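Household Tips for Mentors and Host Families: Preparing a Homework Table

Fladura Youth Mentoring
Resources for Families

Students matched through the Fladura program meet with their mentors at school during the academic year. In the summer months, and during longer school breaks, many matches continue in the student's home or in the home of a host family. The following household tips were prepared by the program office at the request of families in the Verna and Bhuiyan neighborhoods, and are now provided to all 117 households on the program's mailing list.

Choosing the table

A kitchen or dining table is suitable in most homes. A separate desk is not required. The table should stand where another adult can see and hear the session, as program policy requires for all home meetings, and should be free for the full hour. Families who eat at the same table are advised to schedule the session for 4:00 p.m. or earlier, so that dinner preparation does not begin while the student is still working.

If the table rocks, fold a piece of cardboard or felt and place it under the short leg. Felt pads with adhesive backing last longer on hard floors and prevent scratches when chairs are moved.

Cleaning the surface

Wipe the table with a cloth dampened in warm water and a few drops of dish soap, then wipe it again with plain water. Dry it fully before any paper is set down. Soap left on the surface will pick up pencil dust and transfer it to clean pages.

Pencil and crayon marks usually come off with a little baking soda on a damp cloth. Rub gently and test a hidden spot first, as baking soda may dull a polished finish. Ballpoint ink on a sealed surface can be lifted with rubbing alcohol on a cotton swab. Alcohol should not be used on shellac or on older painted furniture. Dried white glue softens under a warm, wet cloth left in place for three minutes and can then be lifted with the edge of a plastic card.
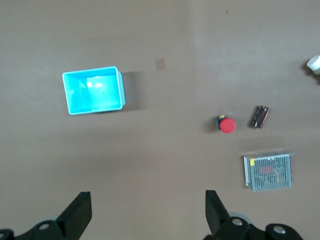 Supplies should be kept together and brought to the table at the start of the hour. Time spent looking for a sharpener or a ruler is taken from the student's session, and mentors have reported that the first few minutes often set the pace for the rest. The program suggests the following for each student:

Pencils, sharpened in advance
One eraser and one covered sharpener
A ruler marked in inches and centimeters
Lined paper and a small amount of graph paper
A folder for finished work
A folder for forms that need a parent's signature

Expensive items are unnecessary. Families who need supplies may request a packet from the Truramik Family Center, where the program keeps a supply closet. Packets are available from September through the end of the school year.

Lighting

Overhead light alone tends to place the student's own shadow on the page. A small lamp should be set on the side opposite the writing hand — on the left for a right-handed student, on the right for a left-handed student. Run the cord along the wall and never across a walkway. If the table is near a window, turn the chair so that daylight comes from the side.

Seating

The student's feet should rest flat on the floor. For younger children, a sturdy step stool under the table serves well. A firm cushion will raise a child who sits too low, but it should be tied or backed with nonslip shelf liner. The mentor should sit beside the student or at the corner of the table.

Snacks and drinks

Serve snacks before the session and clear them before books are opened. Water may remain on the table in a bottle with a lid. If a book does get wet, blot it at once, place paper towels between the damp pages, and stand it upright near a fan. A hair dryer on high heat will cause the pages to curl.

Closing the session

Allow seven minutes at the end of the hour for putting things away. The student should return the supplies, place finished work in the folder, and pack the school bag that evening. Mentors record the visit on the session log, Form 37, and leave the yellow copy with the family.

Questions regarding home sessions may be directed to the Fladura program office. Printed copies of this page are available at the front desk of the Truramik Family Center.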